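About Semudness

Semudness is a managing general agency that writes inland marine and equipment coverage for small businesses. We work with independent agents and sell nothing directly over the phone or at the door. Our main office is in Cemdale, and we have a second office in Nistard that handles claims and policy changes.

What we insure

Most of our customers own tools, instruments or other gear that travels. A survey crew takes its equipment from site to site. A sound company loads up for a weekend of shows and unloads somewhere else. Standard property policies are usually written around a building, and coverage often drops or stops once the property leaves the address on the policy. We write the policies that pick up from there.

Our current programs are:

Contractors' tools and small equipment
Surveying, testing and inspection instruments
Photo, video and sound equipment
Medical and dental equipment used at more than one location
Rented and borrowed equipment, as an add-on to any of the above

We don't write auto, workers' compensation or general liability. If you need those, your agent can place them with another company and keep our policy alongside.

How we got started

Semudness began as a two-person desk inside a general agency in Cemdale. The agency had a lot of contractors on its books and kept running into the same problem at renewal. The equipment lists were out of date, the values were guesses, and when a claim came in, a good part of the first month went to working out what the customer had owned in the first place. The desk was set up to clean up those lists. After a while it was doing the underwriting too, and the owners spun it off as a separate company.

We now work with 272 independent agencies. Many of them are small offices in towns where the big carriers no longer send a field representative.

The Niazi system

Niazi is the policy system our own staff built. We looked at the packages on the market first and found that they treated an equipment schedule as an attachment, a file stuck on the back of the policy. We wanted each item to be its own record with a value, a serial number, a purchase date and a history.

Agents log in to Niazi to get quotes, add or remove items and print certificates. Customers get their own login and can update their lists at any time. A change that adds less than the limit shown on the declarations page takes effect when it is saved. Larger changes go to an underwriter in Cemdale, who answers by the end of the next business day.

The first version of Niazi was slow and agents told us so. We rebuilt the quoting screens, cut the application from eight pages to two, and dropped the questions that our underwriters weren't using. Certificates used to be sent by email after a manual check. They now come out of the system as soon as the policy is bound.

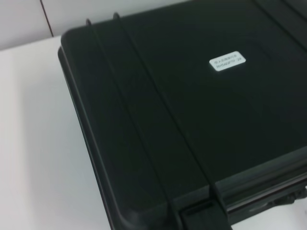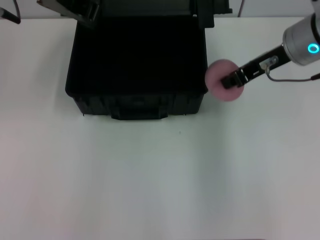 Does my policy cover equipment that I leave in a locked vehicle overnight?

Theft from a locked vehicle is covered under all of our programs when there are visible signs of forced entry. A separate deductible applies, and it is listed on your declarations page. If your equipment is in a vehicle most nights, ask your agent about the overnight storage option, which lowers that deductible.

Claims

Claims are handled by our own adjusters in Nistard. There are six of them, and each one keeps a claim from the first report until it is closed. You can report a loss through Niazi, through your agent or by calling the number on your policy. The claims line is open from 8 a.m. to 6 p.m., and messages left after hours are returned the next business day.

For theft, we ask for a police report number and the serial numbers of the missing items. If the serial numbers are already in Niazi, you don't need to send them again. For damage, we ask for a repair estimate and may ask to inspect the item. Please hold on to damaged equipment until your adjuster tells you it can be thrown away.

Working with agents

We appoint agencies twice a year, in January and July. We don't set a minimum volume, and we don't cancel an appointment over a slow year. We do ask that at least one person in the office complete our online training on scheduling and valuation before submitting business.

Commission schedules and the agency agreement are available on request from the Cemdale office.

Working here

Underwriting and systems jobs are based in Cemdale, and claims jobs are in Nistard. New underwriters spend their first two months with the claims group before they get their own accounts. Open positions are listed on the Careers page. If nothing is listed, we aren't hiring at the moment, but you can send a resume and we will keep it on file.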